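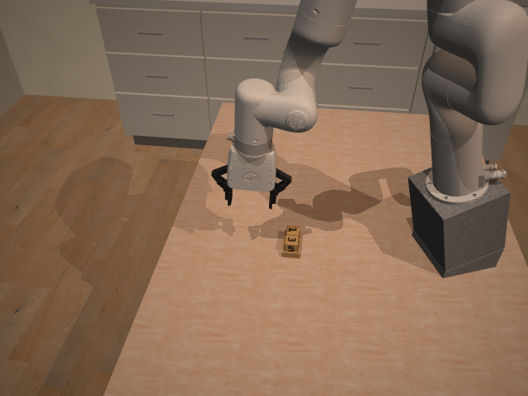 Buying a first robot arm is a lot like buying a first house, at least if you listen to the woman who handles equipment purchasing at Dresar. You fall for one, you stretch for it, and then you find out what the gutters cost. She had her laptop open when I got to the Dresar office in Preltanum, and on it was the simulated version of what she's been trying to buy since July: a white arm bolted to a dark pedestal at one side of a table, its gripper open over a little numbered block with a 1, a 3 and a 5 on it. "That's what I show people when they ask where the money's going," she told me. "And they always say, it's one arm and one table, how hard can it be?"

Pretty hard, I learned over two pots of coffee. Dresar makes wooden number sets for schools, and the sorting and packing is still done by hand. She isn't an engineer (she told me this three times) and came to the job from buying printing equipment, where, she says, a quote is a quote. Robots are looser than that.

"The first quote I got was for the arm. Just the arm! I put it in the spreadsheet, I felt great, I went home early. Then somebody on the floor asked me what it was going to pick things up with."

The gripper was a separate line. So was the pedestal, the cabling, the guarding, the training days and the freight. By the time she'd finished asking, the spreadsheet had 36 lines on it and the arm was just the one at the top. I asked her which of the others had hurt most.

"Fingers," she said, right away. "The gripper comes with fingers, but are they the right fingers? Our pieces are small and they have corners, and we print on them, so you don't want a scuffed number. I set aside $2,000 just for trying out different fingertips. My boss crossed it out. I wrote it back in."

She won that one with the simulation. Gitilora, the integrator she's been talking to, built a digital version of the task before anybody signed anything, and she took a close-up from it into the budget meeting.

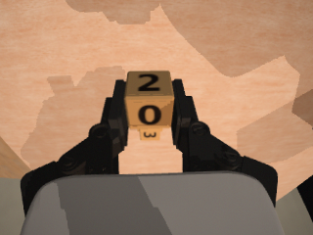 A numbered cube between the fingers in the simulated task, with a second cube farther back on the table.

"People see a 2 and a 0 on the cube and they start asking good questions," she said. "Does it matter which way the number faces when it goes in the box? Well, yes, it matters a whole lot to a teacher. Does the arm know that? Not unless we pay for it to know that. So now we're talking about a camera and somebody's time to set it up, and that's a real conversation, with a real number at the end."

I wondered whether the simulation itself was money well spent, because I've sat through enough glossy demos to be suspicious. She'd wondered the same thing. Her plan is to treat it as a purchase like any other, with its own line and its own questions. Who owns the files afterward? Can you swap in a different arm and run the same task? Gitilora said yes to the second. She got it in writing, and she thinks everybody should.

"A simulation won't tell you that the floor isn't level," she added. "It won't tell you the forklift guy needs to turn around in that corner. I print out the picture and walk over to the spot with a tape measure. That part's free."

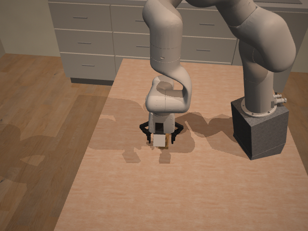

Lorna Vestergard
Contributing writer, shop floor and equipment

We spent a while on reach, a word I'd always taken to mean how far an arm can stretch. She pulled up another view, with the gripper pointing straight down near the middle of the tabletop and the rest of the arm looping over from the side, and ran her pen along the bend of it. "Look how much of this thing is up in the air," she said. "I'd budgeted for a spot on the table. I hadn't budgeted for the air." The bay she first had in mind has a low shelf running across it, so now there's a line for moving the shelf, and one for the electrician who has to move the light that's under the shelf.

She keeps all of this in Zervas, the planning software Dresar already used for maintenance, and she's a bit of an evangelist for putting equipment purchases in the same place as the upkeep. (I asked if she liked the software. "I like that I already know where the buttons are.") Her habit is to enter a service cost next to every purchase cost on the same day. If a supplier can't give her one, the line goes red and stays red. Six of them were red on the day I visited — the gripper among them.

As for payback, she's using 36 months, which felt long to me. "It's long because I counted the hours we'll spend learning," she said. "Everybody leaves that out. I put down 618 staff hours for the first year. Setup, training, somebody standing there watching it, somebody calling support. If it's less, great, I look like a genius."

Do the packers mind? She says they were worried at first and mostly have opinions now. One of them asked for the table to be higher. Another wanted to know who gets blamed if a box is short. The table got changed in the plan. The other question went on a list.

Then I asked about the second arm, and she laughed, because I'd spotted it in one of the pictures.
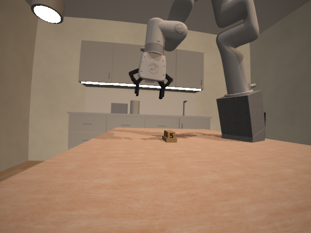
6 min read

There are two arms in that one, the nearer one rising from its own pedestal at the far right end of the table, and just one small block with a 5 on it between them and the cabinets. She hasn't asked for money for a second arm. She did ask Gitilora to leave room for it.

"I'd rather pay for a longer table now than a new table later," she said. "Same with the power. If the electrician's already here, have him run the extra circuit." The second arm sits in Zervas as a line with no amount in it, and every few weeks somebody in finance emails her to ask if it's a mistake. She writes back that it's a placeholder.

Her advice for anyone starting out was mostly about phone calls. Call a shop that bought the same arm two years ago, and ask what they've replaced. Ask the supplier how long spare fingers take to arrive. Ask for the training price for two people, and then for four. And get the quote dated, she said, with the day it runs out, because one of hers lapsed over a holiday and came back higher.

She's hoping to have a signed order by summer. The shelf is coming down either way.

Home Features Interviews Buying Guides Archive Subscribe

Last updated: 29 January 2021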